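How Do You Look After a Robot Arm?

If you have ever helped wash a bicycle or clean out a hamster's cage, you already know a little about looking after a robot. At the Jetia workshop in Prandby there is a robot arm named Dresetti, and its job is to practice kitchen chores. 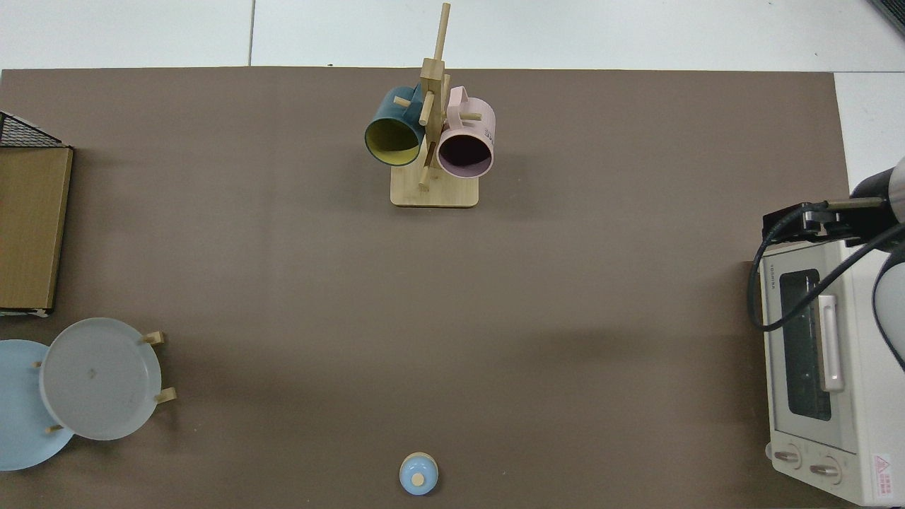 Dresetti picks things up with a gripper, which works a bit like your finger and thumb. Before it does any work in the morning, a grown-up switches the power off and wipes the gripper with a soft cloth. Crumbs, dust and sticky fingerprints can all make a mug slip, and nobody likes sweeping up a broken mug before breakfast!

Next come the cables. Think of a cable as a long drinking straw, only it carries electricity and messages instead of lemonade. A robot's cable needs enough slack to bend when the arm stretches out, but not so much that it snags on the furniture. The grown-up runs a hand along it (slowly, with the power still off) and feels for cracks or flat spots.

Then there are the joints, where the arm bends, just as you bend at your elbow and your wrist. Inside them are gears, and gears like to be greasy. Dresetti's joints get fresh grease after every 2,000 hours of work. The last time was in August, and it took most of an afternoon, with plenty of paper towels.

When everything is clean, the power goes back on and everyone steps away from the table. Dresetti makes 3 slow practice moves with nothing in its gripper. Someone listens for squeaks and grinding noises the whole time, and keeps one hand near the big stop button, just in case.

Last of all, the day's checks go into a notebook called the Reuter book, after the shop where it was bought. It is up to page 342 now, and a few of the pages are rather greasy too.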